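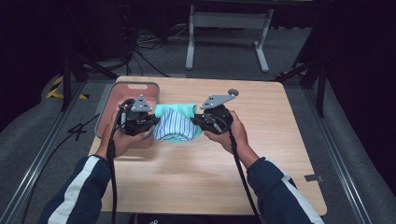
**Follmont textile bank to reopen in March**

The textile bank at Nevstead will take donations again from March, after a leaking roof closed the building for 2 months. Clothing, bedding and curtains can be left at the side door on Songate between 10am and 4pm. Duvets and pillows are still not accepted.

The bank handled 2000 bags last year. Manager Sandrine Marchal said 200 were turned away for damp. "Please tie the bags and keep them dry," she said.

Repairs were paid for by Follmont town council. Parking is free for the first hour, but the rear gate will stay locked until the new drain is in.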